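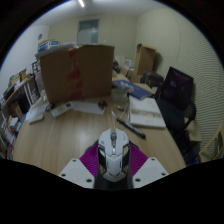
A computer mouse with a scroll wheel, on a desk.

How Does a Web Page Find You?

Let's say you type in the name of a website, maybe the one for Grilside, a little farm that grows pumpkins and keeps goats. You press Enter and there it is, goats and all! So where was that page a second ago?

It was sitting on a computer called a server, which may be a very long way from your house. A server is a bit like a librarian who never goes home (and never gets sleepy, either). Your computer sends it a note saying, "Please may I have the Grilside page?" and the server sends back a copy.

Now, the copy doesn't travel in one big lump. It gets chopped into small pieces called packets. A picture of one goat might need 115 packets, and a big picture of the whole barn might need 887! Each packet carries a number, so your computer knows how to put them back in order, even when number 30 gets there before number 29.

Then your browser reads the instructions inside and draws the page, words and colors and all.

Words to know
Server: a computer that sends out web pages
Packet: a small piece of a message
Browser: the program that shows you the page

Written by Archana Tomar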